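Home Organization Basics, Unit 4: Small Cases and What Lives in Them
Course handout, Dolavstead Community Classes
Instructor: Radwa Abou Zeid
13 Oct 2026

Welcome back! Last time we finished drawers, and a lot of you asked when we'd get to the little boxes that pile up inside them. That's tonight, and I have been looking forward to it since the course began. A small hinged case is my favorite container of all -- it opens flat, it shuts completely, and it asks you to make up your mind.

Before you start

Clear a stretch of table big enough for the case with its lid open, plus the things going into it. Put the case down first. Loose items go beside it, never stacked on the lid. If you have a pile of batteries, glue sticks, pens or other short round things, lay them so they can't roll off the edge (mine always head for the floor).

Words we'll use

Tray: the lower half, where things sit.
Lid: the upper half, joined to the tray by a hinge.
Zone: a part of the tray set aside for one kind of thing. You can mark a zone with a strip of colored tape, a pen line or a paper liner.

Zones don't have to be equal! Give the longer one to whatever you own most of. Othmane Amrani, who took this class in the spring, keeps sewing bobbins in the long zone and needles in the short one, and he says he has stopped buying needles he already had.

A white case on the table, open with a red and a blue stripe in the tray in one picture, and with a fingertip on the lid in the other:

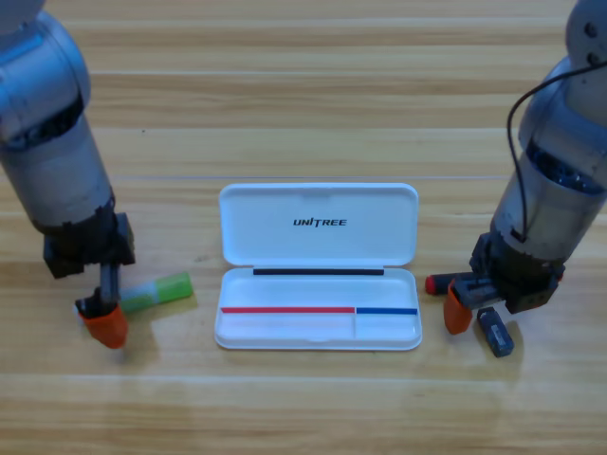
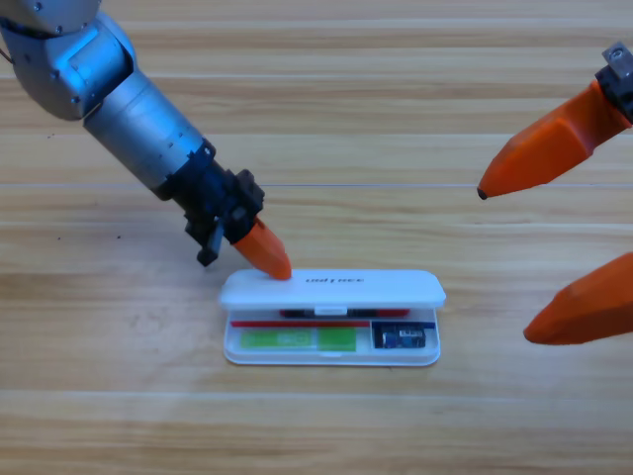
Filling and closing

1. Sort outside the case. Decide what belongs before anything goes in.
2. Lay long things parallel to the hinge. They settle better and you can see each one.
3. Look along the rim at eye level. Anything standing higher than the rim needs to be turned or taken out.
4. Bring the lid over slowly with one hand while the other steadies the tray.
5. Press near the corners, one and then the other. Pressing only in the middle can leave a side standing up.

If it won't shut, open it again and look. Please don't lean on it! A pen cap lying across the rim is the usual culprit, and hinges on cheap cases don't forgive much.

Practice for next time

Pick one case at home and empty it completely. Write down what came out, then put back only what fits the zones you choose. Severyn Prokopenko has offered to bring spare cases for anyone without one -- see him at the break.

Bring your list, and the case too if it's small enough to carry. We'll start Unit 5, cords and chargers, with whatever didn't fit.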